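The rowing machine is the one piece of gym equipment that is almost always free. At the council leisure centre in Varnville there are five of them along the back wall, and on most mornings you can have your pick. The treadmills have a waiting list.

I spent April rowing at three gyms, in Varnville, Cestville and Hurkside, to find out whether a home rower is worth the floor space.

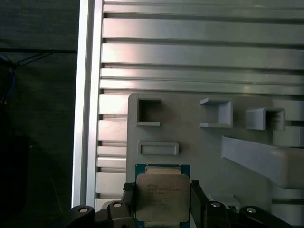
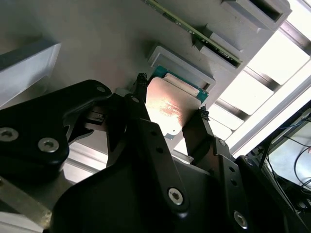
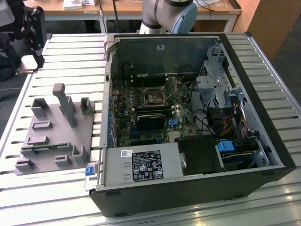 *Last picture: a desktop tower on its side with the side panel removed.*

## Air, water or magnets

Air rowers have a fan in a cage. The harder you pull, the harder the fan pushes back, and the whole house will hear it. Water rowers use a paddle in a tank. They sound nicer but they're heavy to shift, and the tank needs a purification tablet now and then. Magnetic rowers are the quietest and usually the cheapest, though many feel light at the start of the stroke.

The Figueroa I used in Cestville was a magnetic model with a steel rail and a folding frame. I rowed 3,647 metres on it the first morning, which was more than I'd planned and more than my backside wanted. The seat is firm. A folded towel fixed that.

## Getting the stroke right

Most people pull with their arms first. The drive starts with the legs, then the body swings back, then the arms finish. Coming forward it goes the other way: arms, body, legs. Take about twice as long on the way in as you do on the way out.

Leave the damper alone to begin with. Beginners tend to push it to the top setting and wonder why their lower back is sore the next day. On an air rower, start at 5 and see how you go.

## Will it fit?

Measure before you buy. I'm 162 centimetres tall and had no trouble on any of the rails, but a taller rower should sit on the machine and straighten both legs before handing over any money. Check the footplates as well. The straps on the older machines at Hurkside had stretched, and my heels slid around until I pulled them in another notch.

Folding models still take up a fair bit of room when they're standing up. Look at the ceiling height in the garage, and make sure the wheels roll over the lip of the door.

I bought a second-hand air rower in the end. It lives on the back verandah, under a tarp, and I use it before the neighbours' kids leave for school.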